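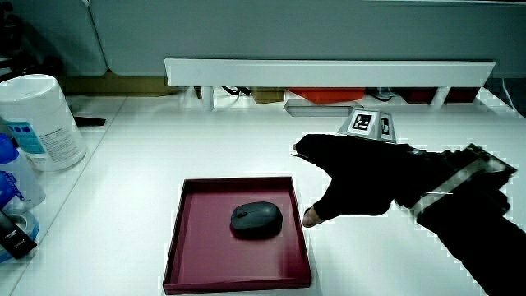 Glove on, marker strapped down, mouse in the tray.

We use cookies to remember your reading preferences. Accept / Manage settings

Bench notes: looking after Flumis

A few of you wrote in after the November issue asking what I do all day with Flumis, so I'm handing over a page of the newsletter to it. Flumis is our hand-tracking bench at Vatden, the one where a person does a small job with a gloved hand, a fixed camera follows the marker strapped to the back of it, and the robot arm in the next room later gets to learn from the path. I don't do anything with the arm (that's Luuk Van Beek's department and he's welcome to it). My job is the table end, and there's more housekeeping in it than you'd think!

Mornings begin with the marker. It's the little gray pyramid with the black-and-white squares on its faces, and it has to sit flat and still on the hand or the numbers wander off. I look at every printed square under the desk lamp before anything gets switched on. A scuff across a corner is enough to make the camera lose it for a moment, and then you get a hand that jumps sideways on the plot. If a square looks tired I peel it, clean the face with alcohol, let it dry and put a fresh one on with tweezers. Matte paper only, please. Veerle Vanhove once printed a whole set on glossy stock and we spent a very long afternoon blaming the lens.

Next comes the strap, wide and dull and the source of most of my grief. It goes over the back of the hand and around the wrist, snug enough that the marker doesn't rock when you point. I test it by having the wearer point at something on the table, then make a fist, then point again, and I watch the trace on the screen. If the two points don't land together, we do the strap over. The fuzzy side of the fastener fills up with lint, so I go over it with an old toothbrush. I've tried new toothbrushes and they're worse.

The camera is bolted down and I'd like it to stay that way, thank you. I run the calibration board through the whole work area after anyone has leaned on the table, moved the table or, in one case, vacuumed under the table. The last proper run took 66 shots. I know the manual for our software (Guo, the tracking program, which I've come to love) says you can get by with fewer, but I like a full set with the board tilted every which way, corners included.

Then the tray. We use the magenta one because the dark things we practice on show up nicely in it, a gray computer mouse being the current favorite, and because it's easy to find when somebody walks off with it. The sides get greasy from fingers, so it gets a wipe with plain soapy water at lunch. I keep the stretch of tabletop in front of it clear. Bottles, tape and tubs can live over on the left, where the hand doesn't need to go.

We're on nine gloves so far this year. The seams go first, usually beside the index finger, and I can darn a seam once but not twice. Luuk wants 1,000 clean recordings before he starts the next round on the Hititz arm, and we have 365 in the folder, so there's a good bit of pointing still to do. Anyone with a steady hand and a free hour after 2 p.m. can put their name on the sheet by my door. Take your watch off first, and bring your own coffee, which stays on the windowsill!

Contact the newsletter desk | © Vatden | Back to top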